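# Getting an older parent walking again after a winter indoors

My mother, Xuelian Lu, is 81 and lives in Jandthorpe. After a bad chest in the new year she stopped going out, and by March she was holding on to the worktop to cross the kitchen. These are the steps we followed to get her back to a daily walk. Her GP had already said she was fit to try, and you should ask the same before you start.

## 1. Find out what they do now

Put a cheap step counter in a cardigan pocket for a few days and don't comment on it. Mum's ordinary day came to 800 steps, nearly all of them between the chair, the kettle and the bathroom. Write the number down, along with what time of day they seem steadiest. For Mum it was half past ten, after her tablets and before she got hungry.

## 2. Look at the shoes

Slippers are no good outdoors, and neither are the smart shoes kept for weddings. You want:

- a back that holds the heel
- a fastening they can do up themselves
- a sole that bends at the toes and has some grip

Feet swell and spread with age. Have them measured standing up, in the afternoon, with the socks they'll wear.

## 3. Choose a route with places to sit

Walk it on your own first, slowly, and note every bench and wall of a decent height. Ours runs from the front door to Bai, the bakery on Wullen Road, and has three places to stop. Look out for dropped kerbs, loose slabs and crossings with a short green light. If the only way home is uphill, pick a different route.

## 4. Start with the first bench

Go as far as the first seat, sit for five minutes, and come back. Do that for a week even if they say they could manage more. They should be able to talk in full sentences the whole way. If they can't, slow down or turn back.

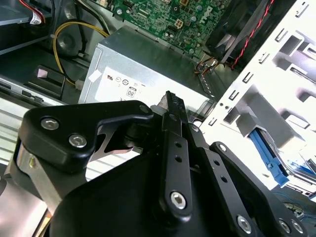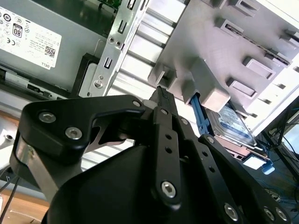 ## 5. Offer an arm properly

Stand on the weaker side, half a step in front, with your elbow bent, and let them take hold of you. Don't grip their upper arm or pull. If they use a stick, it goes in the hand on the stronger side, so you may find there's no spare hand for you unless they change over at the kerb. Ask which they prefer. Mum likes an arm for crossings and to be left alone on the flat.

## 6. Add a little each week

One more bench, or one more lamp post, is plenty. Keep two rest days at first. We wrote the daily total on the kitchen calendar, and in the tenth week it read 2,854 on the Tuesday walk and 2,890 on the next one. Her best so far is 3,080, on a day when Bai had run out of seeded rolls and she insisted on trying the other shop.

Totals will drop after a cold or a poor night. Go back two weeks in the plan and build up again.

## 7. Know when to stop

Chest pain, sudden breathlessness, dizziness or new pain in a calf means the walk is over and you get medical help. Carry a phone, a bottle of water and a list of their medicines.

## 8. Share it out

I can't be there every day, so my cousin Mingxuan Feng does Saturday and a neighbour does one morning. Anyone taking a turn should walk the route with you once, so that they know which benches she uses and that she doesn't like being hurried over the crossing by the chemist.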